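Travel Talk > Entry Rules > Visas and Permits
Tagged: transit, e-visa, agencies

Trarkent transit rule – anyone tested it?

collado88
My agency says that from August you need an online permit for Trarkent even if you never leave the airport. They also want $14 to "pre-check" the form. I have a six-hour layover on the way to Nolo. Smells like a fee looking for a reason.

windowseat_pam
Not a scam. My sister got the same email from her airline.

K. Guillot
An email from an airline is not a rule. Which airline, and did it link to the immigration page or to a shop?

windowseat_pam
It linked to a form. She paid and got her permit in two days, so I don't see the problem.

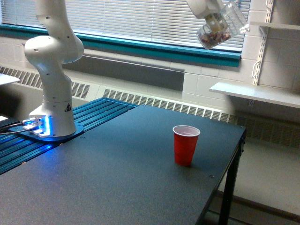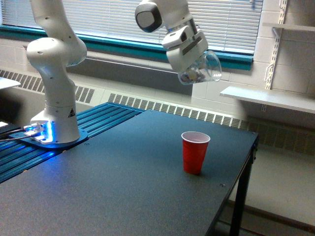
Page 2

collado88
Did anyone at Trarkent ask to see it, though?

windowseat_pam
She hasn't flown yet.

K. Guillot
Then all we know is that they took her money. I changed planes there in the spring and the transit desk only wanted my onward boarding pass. Rules do change, I'll give you that – but I'd want it from the consulate in writing.

ilov_bound
Disagree with Killian. If the check-in clerk thinks you need it, you don't board, whatever the consulate wrote. For $14 I'd pay up.

collado88
The $14 is the agency's cut. The permit is 88 on top, and they won't say if it's refundable. I've written to the consulate and I'm paying no one until they answer.

Contact the moderators | Forum rules | Back to top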